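3.2 Object classes and resting relations

The Runari scheme was written for tables that serve several purposes in the course of a day, such as eating, writing and light repair. Items are coded by how they rest, and only then by what they are used for. The corpus holds 2,277 coded placements from 16 tables at the Turnov and Skerndale sites. Figure 2 shows a mixed set of the kind that produced most of the disagreements between coders. 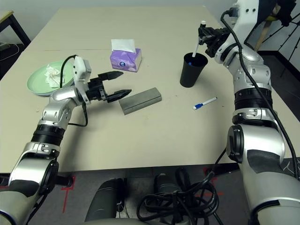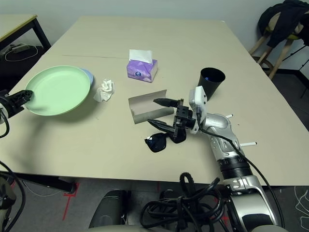
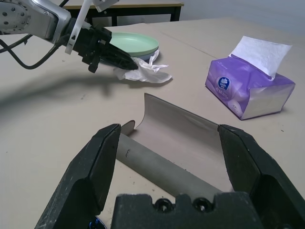 Figure 2. Mixed table set in three views, (a) to (c) in order. All three contain a pale green plate, a crumpled white tissue, a purple tissue box and a grey item coded as "open form".

Eight classes are used: flat ware, upright containers, slender items, soft waste, dispensers, open forms, textiles and residue. A plate is flat ware whether or not it carries anything. Where one plate lies under another, both are entered and the lower is marked as covered, even if only a crescent of its edge can be seen, as with the light blue plate in Figure 2(b). Early coders tended to enter such a pair as a single plate, and the covered mark was added after the pilot in May.

Soft waste is the least stable class in terms of position. The same type of item may be supported by flat ware, as in Figure 2(a), where the tissue is on top of the plate, or it may lie on the table itself, as in Figure 2(b). The tissue in Figure 2(c) is on the table and also partly tucked against the plate. It is coded "table, contact plate", with the table as the supporting surface. The distinction matters for the clearing order discussed in Section 4: waste supported by a plate can leave the table with it, and waste in side contact has to be collected separately.

Dispensers are kept apart from soft waste although they share a material. A tissue standing in the opening of its box is part of the dispenser and receives no entry of its own. A tissue lying beside the box does.

Slender items include pens, markers and cutlery. They take one of two states, held or lying. Both occur in Figure 2(a), with one marker upright in the black cup and another on the table below it. The capped end is recorded where visible. A marker leaning in a cup is still coded as held. No angle is measured, as trials with a 200 mm reference grid gave poor agreement between coders for short items.

Open forms cover sleeves, troughs, part-open boxes and similar objects whose outline changes strongly with viewpoint. The grey item in Figure 2 was given a different name by each coder who saw one view only, and the class was introduced for cases of this type. Coders enter the longest visible edge and whether an interior can be seen. Material is left blank unless it was noted at the table.

Residue (crumbs, rings, smears) was coded from the written table notes and is excluded from the placement total.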